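«A mí nadie me preguntó si quería ser capellán»: una tarde con Wenceslao Daza

Por Zyanya Tlapale

Llego a Drurkville con media hora de adelanto y Wenceslao Daza ya me está esperando en la puerta de la parroquia, con el abrigo puesto y un termo bajo el brazo, como si el visitante fuera él. Me pregunta por el viaje, por mi madre, por si he desayunado, y solo cuando se queda tranquilo con las tres respuestas accede a que encienda la grabadora.

Daza fue capellán castrense durante 14 años, casi todos en el cuartel de Mikcombe, y dejó el puesto en marzo, el mismo mes en que la diócesis y el mando discutían si los capellanes debían seguir llevando grado militar. Él cree que no, y lo ha dicho bastante alto, cosa que le ha costado alguna amistad.

«Mire, yo entré de teniente y salí de capitán, y en todo ese tiempo no supe qué hacer con las estrellas», cuenta mientras sirve el café. «Un chico de diecinueve años que viene a contarte que no duerme, lo primero que hace es cuadrarse. ¡Y así cómo va uno a hablar de nada! Me quitaba la chaqueta, la colgaba detrás de la puerta, y entonces sí, entonces se sentaban».

Por su despacho pasaban católicos, evangélicos, algún musulmán y muchos que no creían en nada y se lo decían al entrar, un poco por si acaso. A todos les ofrecía galletas. En 169 páginas de cuaderno, escritas a mano y sin un solo nombre propio, fue apuntando lo que aprendía de ellos, y de ahí salió la carta que mandó al obispado pidiendo que los capellanes fueran civiles. 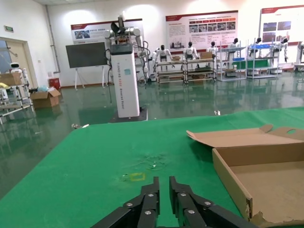

Mesa con tapete verde y una caja de cartón abierta.

La respuesta tardó lo suyo. Entretanto, una asociación de veteranos, Lucero, reunió 400 firmas en contra de su propuesta, y Daza se las leyó enteras, una por una, porque conocía a muchos de los firmantes y a más de uno lo había casado.

«No me enfadé, se lo prometo. Ellos piensan que sin uniforme el cura será un extraño en el cuartel, y algo de razón tienen, que yo también lo he pensado por las noches. Pero el soldado necesita a alguien que no pueda arrestarlo, ¿me entiende?».

Le pregunto si volvería. Se ríe, mira hacia la ventana y me habla un buen rato de Stinach, el pueblo donde nació, de la ermita y de una tía suya que tocaba el armonio fatal y con muchísimo entusiasmo. Luego regresa él solo a la pregunta.

«De paisano, mañana mismo. Con estrellas, no».

Nos despedimos pasadas las seis, porque tiene catequesis y los niños ya andan corriendo por el pasillo. Antes de dejarme marchar me llena los bolsillos de galletas para el tren.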